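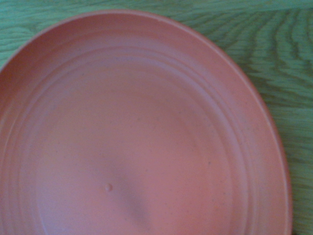

Re: [skistcombe-swap] plastic picnic plates

> Does anyone still have the pink plates from the Friday potluck?
> I'm 9 short and would love to get the set back to 12.

I've got five of them here! They got mixed in with my own stuff when we packed up (my fault, I was grabbing everything). They're the salmon-pink ones with the rings inside the rim, right? I can drop them off after work, or just leave them on your porch.

No idea about the other four, sorry. Maybe check the Seidel bins?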